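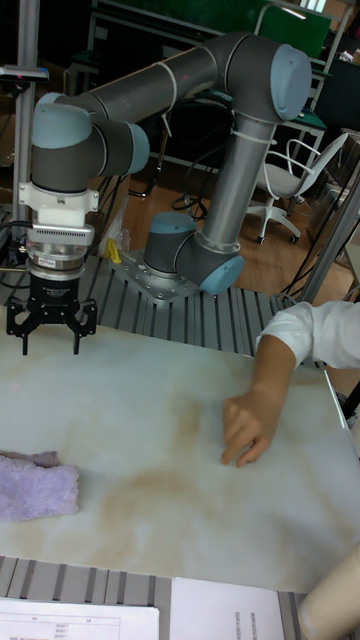 Figure 1. The work surface, with the lavender towel folded at the left edge.

Folding and Storing a Household Towel: A Study of Surface, Method, and Shelf Space

Submitted in partial fulfillment of the requirements for Applied Home Studies II, Custurholm College, December

Abstract

This report examines how a small towel can be folded so that it fits a shallow linen shelf and keeps its shape in storage. Two folding methods were compared on a smooth tabletop. A total of 40 folds were completed, divided equally between the methods. The Scanlon fold, which begins with the towel folded lengthwise in thirds, produced a narrower bundle and fewer loose corners than the plain quarter fold. It also required more time at the start of each attempt, particularly when the towel began in a heap.

1. Background

The project was proposed after a review of linen storage in the student residence at Zaltcombe. The residence has a single linen closet on each floor, and the shelves are 254 mm deep. Towels folded in quarters tend to extend past the shelf edge, and the closet door then catches on them. Residents had dealt with the problem in different ways, including rolling the towels, stacking them on the floor of the closet, and keeping them in their rooms.

A short questionnaire was completed by 16 residents before the practical work began. Most reported folding their towels in quarters. Several stated that they had no fixed method and folded "until it looks small enough." The project team took this as a reason to measure the finished bundle and to record the starting condition of the towel, which earlier coursework on the same subject had left out.

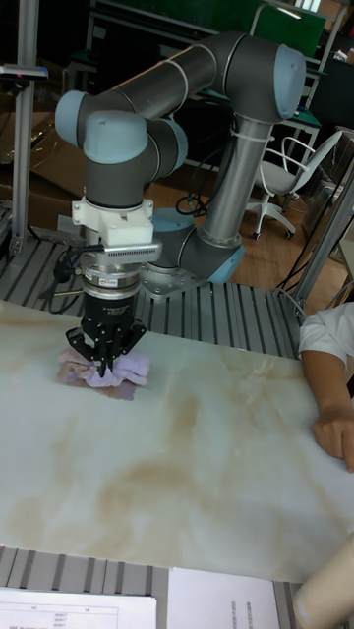
Reading time: 4 minutes

2. Materials

A lavender towel with a soft, slightly fuzzy surface was used. Towels of this type hold a crease less firmly than flat-woven cloth, and the pile can trap a fold that was not intended. The towel was laundered once before the first session and was not ironed at any stage.

The work surface was a large white tabletop with a marble-like pattern in beige and tan. The surface was chosen for its size, which allowed the towel to be spread without hanging over an edge. It was wiped with a damp cloth at the start of each session and left to air dry. A steel ruler, a kitchen timer, and a ruled notebook completed the equipment.

3. Method

Each attempt began in one of two conditions. In the first, the towel was laid out as a loose rectangle. In the second, it was gathered into a heap to approximate the state of a towel taken from a laundry pile. The towel was then opened, smoothed, and folded by the assigned method.

For the quarter fold, the short edges were brought together and the towel was turned and folded once more. For the Scanlon fold, each long edge was brought in over the center to make thirds, and the resulting strip was folded in half and then in half again. The name follows the course handout from the Vumville campus, where the method is taught in the first-year practical.

Smoothing was done with the flat of the hand, working outward from the center. Pressing only at the corners was tried during the pilot session and was abandoned, as it moved wrinkles toward the middle of the cloth. Each finished bundle was measured at its widest point and left on the tabletop for one minute. Any corner that had lifted or slipped during that minute was recorded as loose.

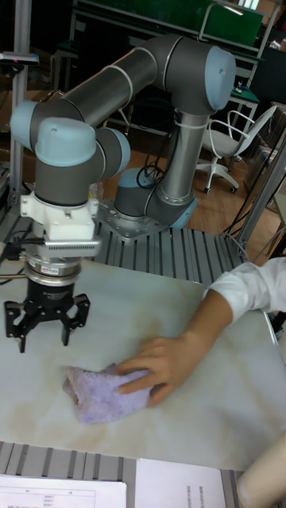
4. Results

The Scanlon fold produced a bundle that fit the closet shelf in every attempt. The quarter fold fit in fewer than half of its attempts, and the bundles that did fit were those made from a towel that had been laid out carefully beforehand.

Starting condition had a strong effect on time. When the towel began in a heap, opening and smoothing took up nearly 51 percent of the working time. The folding itself varied very little between the two conditions. Most of the delay came from finding the first corner, and in a few attempts the towel was turned over twice before two matching corners were located.

Loose corners were more common with the quarter fold. They usually appeared on the upper layer, on the side away from the last crease. In the Scanlon fold the long edges lie inside the bundle, and the few loose corners recorded were found at the open end of the strip.

5. Discussion

The smooth tabletop was helpful during spreading and less so during folding. The lower layer of the towel sometimes slid when the upper layer was pulled across it, and it had to be held in place with one hand. A trial on a bedspread, carried out on a Thursday evening at the residence, showed less sliding, but wrinkles were harder to remove.

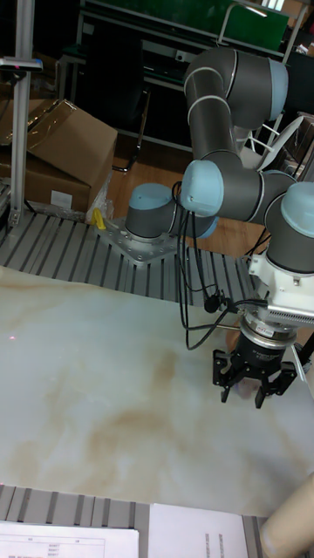 A second limitation concerns the number of towels. All measurements were made with the same type of cloth, and a thicker bath towel may not fit the shelf under either method. The team also became faster with practice, and the later attempts should be read with this in mind. The order of the two methods was alternated to reduce the effect.

6. Recommendations

The team recommends that the Scanlon fold be adopted for small towels in the Zaltcombe closets, and that a printed instruction card be attached to the inside of each closet door. Towels should be spread flat on leaving the dryer and folded before they are carried upstairs. Bath towels should remain on the lowest shelf until they have been measured separately.

The notebook and the completed questionnaires have been deposited with the department office at Custurholm and may be consulted by students taking the course next term.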